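An afternoon with the two-armed robots of Ludstead

I got lost twice on the way to the Sindex open day. Ludstead has one of those business parks where every road is named after a tree and every building looks like the last one, and I ended up asking a man in a delivery van, who was lost as well. By the time I'd signed in and been given a visitor's sticker, the first demonstration was already under way, so I squeezed in at the side and watched two silver arms fuss over a red pouch. 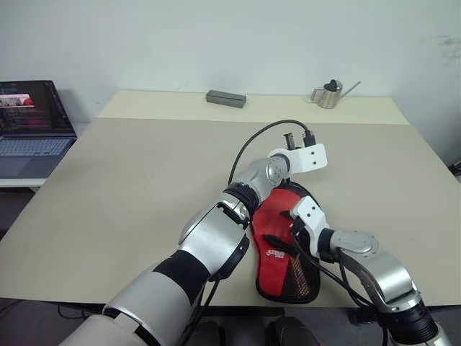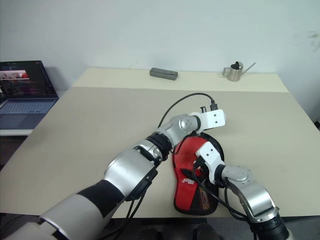

Two arms, two white grippers and one red pouch.

I've been to my share of robot shows, and most of them are loud. Big orange machines hurling car doors about behind a cage, that sort of thing. Sindex has gone the other way. The company wants its robots to cope with soft, awkward, everyday stuff, the things you and I handle without thinking, and it turned its workshop over to the public for a day in June so we could see how far along it is.

The answer is: further than I expected, and slower than I'd hoped! I timed one attempt at a simple fabric job and it came to 150 seconds. My mum would have had it done and the kettle on. But the engineer running our group was cheerful about that. Speed is the easy bit, she told us, and a hard plastic box is easy too, as it stays the same shape when you squeeze it. Cloth doesn't. Push one side and the other side wanders off.

That's where the second arm earns its keep. Try zipping up a bag with one hand and you'll see the problem (I did, in the car park afterwards, with my own rucksack, and got some funny looks).

There were 80 of us over the day, split into small groups, and I liked how mixed we were. A couple from a packing firm called Bestby asked sharp questions about running costs and wrote everything down. A boy near the front wanted to know if the robot could do his laundry. Not yet, he was told, but somebody is working on socks.

The software side comes from a smaller outfit, Căpraru, which has a room upstairs with a good coffee machine and a whiteboard I wasn't allowed to photograph. Their log stood at 861 practice runs that morning, with plenty of failures among them, and they seemed just as fond of those as of the good ones.

I stayed for nearly 15 minutes after my group had moved on, which made me late for the talk about safety. I caught the end of it from the doorway, eating a biscuit, then went back down for another look at the arms before the drive home.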